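Handgreifer: dünne Drahtbügel aufnehmen, wie macht ihr das?

Paline83
30. April 2026
Hallo zusammen, ich nehme Vorführungen mit zwei Handgreifern auf. Die Aufgabe ist Kleiderbügel und Korb. Bis jetzt habe ich 108 Durchgänge, aber das trainierte Modell greift oft neben den Draht. Ich öffne die Backen immer ganz weit, bevor ich hinuntergehe. Ist das ein Fehler? 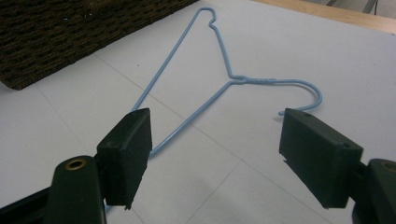
Sicht vom Handgreifer, Backen offen, Bügel dazwischen

Guerra
Für mich ist das zu weit. Bei dünnem Draht öffne ich nur halb, dann ist der Weg beim Schließen kürzer und die Zeitpunkte streuen weniger.

Sturnitz
Da bin ich anderer Meinung. Halb offen verzeiht keine schlechte Position. Ich würde lieber 30 Durchgänge wegwerfen, in denen du zu schnell warst. Wie lange wartest du vor dem Schließen?

Paline83
Fast gar nicht, muss ich zugeben. Ich wusste nicht, dass die Pause so wichtig ist.

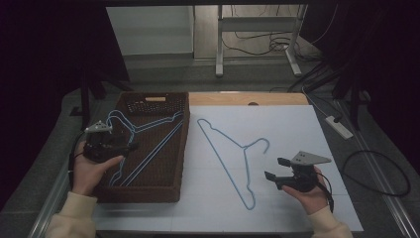

Die Startposition ist nach meiner Erfahrung wichtiger als die Öffnung. Wenn beide Hände jedes Mal anders beginnen, lernt das Modell zuerst dieses Durcheinander. Bei dir liegt der Bügel auf der weißen Platte näher am rechten Greifer, und der linke ist schon über dem Korb. Ist das immer so? Dann würde ich auch Durchgänge mit anderer Lage aufnehmen.

Guerra
Einverstanden mit der Lage, mit der Öffnung nicht. Isla Carnegie hat uns im Februar im Kurs halb offen gezeigt und das ging gut.

Sturnitz
Mit Draht oder mit Kunststoffbügeln?

Guerra
Kunststoff. Gut, das ist ein Unterschied.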